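Zerura Tap Filters: Questions We Get, Answered by a Skeptic

Last updated 2023-10-07

Wim Smits has been testing home water gear for this site for long enough to distrust most of it. We gave him the questions readers send in about faucet filters and pitchers. He doesn't work for Zerura, Genberg or any other brand named on this page, and he paid for the units he tried.

Do I need a water filter at all?

Maybe not. If you're on city water in the US, your supplier has to publish a yearly water quality report, and you can read it for free. Read it before you buy anything. Most people who write to me have never looked at theirs, but they have looked at a lot of ads.

If you have a private well, that's a different story. Get a lab test first. A filter picked without a test is a guess with a price tag.

My water tastes like a swimming pool. Is that dangerous?

Usually that's chlorine, which is put there on purpose to kill germs. At the levels allowed in city water it's a taste problem. A plain carbon filter will take most of it out. So will leaving an open jug in the fridge overnight, in many towns, though it won't do much if your supplier uses chloramine. The report will tell you which one you have.

The store ran a test and my water turned brown. Should I worry?

I'd worry about the store. There's an old sales trick where two metal rods are put in a glass and a current is run through it. The rods themselves break down and color the water. Filtered water with few minerals in it carries less current, so it stays clear and looks like the winner. It says nothing about lead or anything else you'd care about.

What about those little meters that show a number?

They measure dissolved solids, mostly harmless minerals like calcium. My tap reads 200. A bottle of fancy mineral water may read higher than that, and people pay extra for it. The meter can't pick out lead or bacteria. It's fine for checking whether a reverse osmosis unit is still working, and that's the only thing I use mine for.

Does the Zerura faucet filter do what the box says?

Partly. It cut the chlorine taste in my kitchen, and I'd say so to anyone. The box also says "purer living," and I have no idea how you'd test that. Look for a certification to a named standard, with the substance spelled out. A filter certified for chlorine isn't certified for lead unless it says lead. "Tested to" the standard is weaker wording than "certified to," and I assume the people who write boxes know it.

Is the Genberg pitcher better than the Vidal?

I poured both for family at lunch and asked which one they liked. The votes split. Then I poured plain tap water that had been chilled the same way, and it got as many votes as either pitcher. 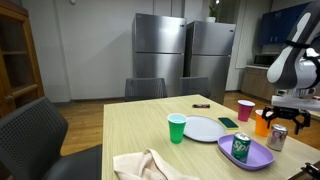

Cold hides a lot. If you want to compare two waters fairly, have them at the same temperature, in the same kind of cup, and don't let the person tasting see who poured what. Brands that offer taste tests in stores rarely bother with all of that.

For the record, I kept the Genberg. The lid fits and it pours without dribbling down the side.

How often do I really have to change the cartridge?

Follow the number of gallons, if one is given, and be suspicious of the blinking light. On the Vidal the light is only a timer. It came on after 27 days even though I'd been away for most of them. Still, don't stretch a cartridge for a year to save money. Old carbon stops working, and a damp filter that sits around can grow things.

Lultus says its water is "alkaline." Is that good for me?

Your stomach is full of acid and your body keeps its own balance. I asked Lultus for studies in November and got back a brochure. It was a nice brochure. If you like the taste, drink it, but I wouldn't pay more for it.

Can I just boil the water?

Boiling kills germs. It does nothing for lead or nitrate, and it leaves them slightly stronger as the water steams off. During a boil notice, keep it at a full rolling boil for one minute, or 3 minutes if you live high in the mountains.

Will you test the model I bought?

Send the name and a photo of the fine print on the back of the box. There are 23 on the waiting list, so it could be a while.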